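Section 4: Setting Up Your Pesik Countertop Card Reader

Welcome back! If you have come straight from Section 3, your Plolliveo account is open, your shop name is on it, and you are ready for the part most people enjoy, which is taking a first payment. Set aside a quiet stretch before opening time, put the kettle on if you like, and keep your phone or tablet close by.

Before you start

You will need the reader, its charging cable, the cradle, and the four-digit setup code printed on the card inside the lid of the box. Please don't throw that card away afterward. You'll want it again if you ever change phones.

Charging and pairing

1. Plug the cable into the reader and then into the wall. Leave it until the battery light turns from amber to green. You can carry on once it passes 80 percent, but a full first charge is kinder to the battery.

2. Hold the side button until you hear two beeps. The screen will say HELLO and then ask for a language.

3. Open the Plolliveo app, tap Devices, and choose Add a Reader. Yours will show up as Pesik followed by the last digits of its serial number. Tap it.

4. Type in the setup code. If the reader shows error 86, the code was entered wrong; press the red key and try again.

5. Let the reader update itself. The bar can sit still for several minutes and then leap to the end, so do be patient with it.

Caution: Do not unplug the reader or close the app during the update. A reader that loses power at this point has to be mailed back to us.

Adding your items

6. Tap Items, then New. Type the name the way you'd like it to look on the receipt, and add a price. The app holds up to 2,000 items, which is plenty for a snack counter or a gift shop.

7. Give small things sold near the register their own Quick Key, so you can ring them up with one touch while you chat with your customer. Candy bars are a natural choice.
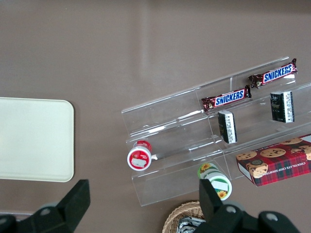
Chenxi Luo wrote to us that she made one key called Candy and priced everything under it the same, and was sorry when she tried to work out in June what she ought to reorder. She has since gone back and given each kind its own key, and she suggests doing it that way from the beginning. We agree with her. It takes a little longer to type in, but the Sales by Item report is only as good as the names you give it.

Note: Quick Keys appear in the order you made them. To move one, press and hold it, then drag.

Taking a test payment

8. Ring up any item, tap Charge, and hold your own card flat over the reader until it beeps. Insert the card instead if it has no contactless symbol.

9. Check the receipt for your shop name and the correct tax.

10. Open Sales, find the payment, and tap Refund. Your money should be back within a few business days, depending on your bank.

If the test payment is declined, turn to the troubleshooting list on page 13. Otherwise, set the reader in its cradle and go on to Section 5, Printing Receipts.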